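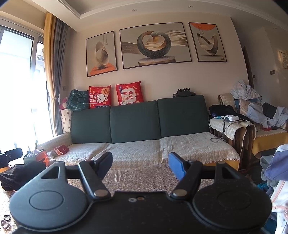 # Celtine Two-Seat Sofa, Plomham Frame

The Celtine is a compact two-seat sofa for flats, studies and waiting rooms. It ships in two cartons and bolts together with the supplied hex key. The Plomham frame replaces the earlier Gramberg frame, which went out of production in March. Covers for the Gramberg frame do not fit the Plomham frame.

## Construction

The frame is kiln-dried beech with glued and screwed corner blocks. Seat support is by zigzag steel springs clipped to the front and rear rails. The back uses elastic webbing. Seat cushions have a foam core with a polyester fiber wrap, and both can be turned over. Back cushions are fiber filled and should be shaken out weekly during the first few months, when most of the settling takes place.

Arms attach with four bolts each. Tighten all bolts by hand first, set the sofa on its feet on a level floor, then finish with the key. Check the bolts again after 70 days of use.

## Specifications

| Item | Value |
|---|---|
| Seats | 2 |
| Overall width | 152 cm |
| Overall depth | 88 cm |
| Seat height | 44 cm |
| Leg height | 14 cm |
| Weight, assembled | 41 kg |
| Rated load per seat | 120 kg |
| Frame warranty | 7 years |
| Cushion and cover warranty | 2 years |

Dimensions are taken over the cover and may vary by 1 cm in either direction.

## Covers

All covers are removable. The seat and back covers close with a concealed zipper. The body cover is held by hook-and-loop tape under the rails and should be fitted before the legs are screwed in.

- **Mughal weave:** cotton and linen blend, dry clean only. Pattern repeat is 70 cm. Panels are not pattern matched at the side seams.
- **Plain weave:** polyester, machine wash at 30 °C, line dry. Refit while slightly damp.

Fabric is cut from rolls of almost 1000 m. Shade can differ between rolls, so order the sofa and any spare covers together. Swatches are sent by mail, limit of four per order.

## Delivery and access

The larger carton measures 156 x 90 x 48 cm. Measure stair turns and elevator doors before ordering. The legs, bolts and hex key are packed in a bag stapled inside the smaller carton. Do not cut the carton along its long edge, where the cover lies directly against the board.

Unused sofas may be returned in original packing. Covers that have been washed cannot be returned.

## Spare parts

Legs, springs, spring clips, bolts and zipper pulls are stocked separately. Quote the frame number printed on the label under the left seat. Springs are sold in sets of 7, enough for one frame.

Page revised 27 December 2025.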